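Gimcombe School Council - Minutes of the June Meeting

Present: Chih-ming Ho (chair), Otis Lyons (student rights officer), parent and student members. Minutes of the last meeting were accepted with no changes.

1. Student speech policy
Mr. Lyons presented the new draft. It says that students may wear badges and hand out leaflets before class and at lunch. Three members asked what the word "disruptive" means in section 3. Mr. Ho agreed that it is too wide, and the district lawyer will be asked for a clearer text.

2. Search of lockers and phones
The discussion took 45 minutes. Parents want to be informed on the same day when a phone is taken. The Adetska student group asked for a written reason each time. Both points were accepted - the second one with two votes against.
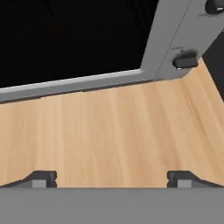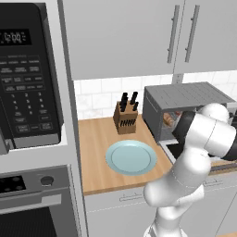
Computer renderings: wooden surface (first), microwave and oven (second).

3. Appeals
A student who is suspended will have the right to bring one adult to the hearing. Mr. Lyons will write the form in simple language, and a translation will be offered to families who ask for it.

4. Money
The council approved $900 for printing the rights handbook. The offer from Bematwood was chosen.

5. Other matters
A letter from the Au family about prayer time was read. The answer will be prepared by Mr. Ho before the next meeting.

The meeting was closed at 8:45 p.m.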